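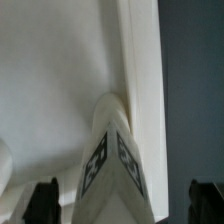 Huvik puts hand-held grippers into wider use for teaching fetch-and-place work

Last updated: Saturday, 14:10
Reading time: 3 minutes

Huvik has finished the first phase of a project in which robot arms are taught household and storeroom tasks from recordings made by people, the company said on Saturday. The set holds 2,435 recorded demonstrations, of which 422 were made by remote control and the rest with a gripper held in the hand.

The work was carried out at the firm's Istow site between the start of winter and March. Tasks include opening cupboard doors, moving cups between shelves, closing drawers and putting folded towels into a bin.

In the hand-held method, the operator carries a two-fingered gripper fitted with a small camera and does the task directly. The camera looks out past the fingers. Printed black-and-white markers on the gripper housing serve as a fixed reference in the recording, and the path of the gripper is worked out afterwards from the video and motion data. The same housing and fingers can be fitted to an arm, so that the view during playback matches the view during teaching.

Milagros Zapata, who leads the recording group, said the match between the two views had taken more time than any other part of the project.

"If the camera sits two millimetres lower on the arm than it did in the hand, the fingers arrive two millimetres out," she said. "We now check the mount before every session and write the offset into the log."

Remote control was kept for tasks where the reach of the arm matters. The operator sits at a desk with a pair of leader arms, smaller copies of the working ones, and the robot follows the joint angles. Sessions of this kind are slower. Alvar Wallin, an engineer on the project, said a drawer task that takes nine seconds with the hand-held gripper takes 31 seconds at the desk, mostly because the operator has little sense of contact force.

"You see the finger touch the handle – you don't feel it," Wallin said. "People slow down at that point, and the robot then learns to slow down there too."

Huvik tested the trained controller on cupboard doors that did not appear in the recordings. It opened the door in 84 per cent of attempts when the handle was on the right and in a smaller share when it was on the left. The firm has not given the second figure. Zapata said left-hand handles were under-represented in the set and that another 50 sessions would be recorded to correct this.

Lighting remains a weak point. Plain white doors and panels give the camera few edges to work with, and the track can drift when the gripper is moved quickly across them. Operators have been told to begin each recording with a slow sweep of the room and to pause for one second before the first contact. Recordings where the track is lost for more than half a second are thrown out automatically.

Zasby, which makes the finger pads, is to supply a harder version for the next phase. The present pads wear at the outer corner after long use on metal handles, according to Trygve Bakke, who handles parts at the Istow site. Worn pads are replaced in pairs so that the grip stays centred.

The second phase will add two-handed tasks, with the operator holding one gripper in each hand. Gun-woo Wang will run the sessions. Huvik said it had not decided whether to release the recordings outside the company, though a short technical note on the camera mount and the offset check is being prepared.

Related items
Zasby moves finger pad moulding to a second line
Leader arms or joystick: operators compare desk controls
Miyazaki workshop to cover wrist camera calibration
Trygve Nordin on sorting bad demonstrations from good ones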